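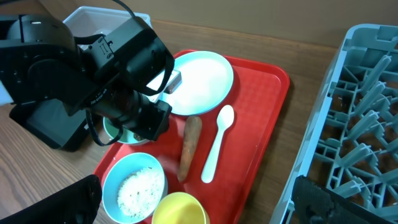 Riltari School of Hospitality
Dining Room Service, Level 1
Handout 4: Tray and Table Practice
Revised November 2018

Purpose of the session

This session covers the preparation of a tray for service at the table and the clearing of a single cover. Students are expected to have read the chapter on plates and flatware in the course reader before attending. The practical work takes 70 minutes, and the remainder of the period is given to written notes.

Equipment

Each station is issued with a rectangular tray with a raised rim, white plates, and a container for small items. Trays from the Hekska range are used for dry items only. Students who need a replacement should ask at the Clarkier storeroom before the session begins. Equipment is signed out by station number and must be returned to the same shelf.

Choosing and preparing the tray

A tray should be large enough that the plate sits wholly within the rim. A plate that rests on the rim will tip when the tray is lifted. A textured surface gives some grip, but it does not take the place of correct loading. Wipe the tray with a damp cloth, including the inside corners, and dry it fully. On patterned or gridded surfaces, residue collects in the low points and a second cloth is usually needed.

Loading

Place the heaviest item first, close to the center of the tray. Lighter items go around it. Small items should be kept on the tray surface and away from the lip of the plate. Where a small item is to be served on the plate itself, it is added last, with the tray already resting on the table.

Handles and spouts are turned inward. Nothing should extend past the rim. The loaded tray is then lifted an inch or so to test the balance and set down again before it is carried.

Placing the tray on the table

Approach from the open side of the table. Lower the near edge first, then the far edge, and release the tray only when it is flat. On wooden tables the tray must be lifted to be moved, never pushed, as grit under the base will mark the finish. The container for small items stands behind the tray, where it can be reached without crossing the plate.

Clearing

Remove small items first and place them in the container. The plate is taken by the rim, with the thumb kept off the eating surface. Wipe the tray before it is stacked. Stacks are limited to 13 trays.

Assessment

The practical is marked in pairs at the Lindqvist Room tables. Each student loads, places and clears one tray and is then asked 2 questions on the procedure. The pass mark is 53. Students who do not reach it may repeat the practical in April.

Reading for the next session: course reader, section on glassware and folded napkins. Bring a clean cloth.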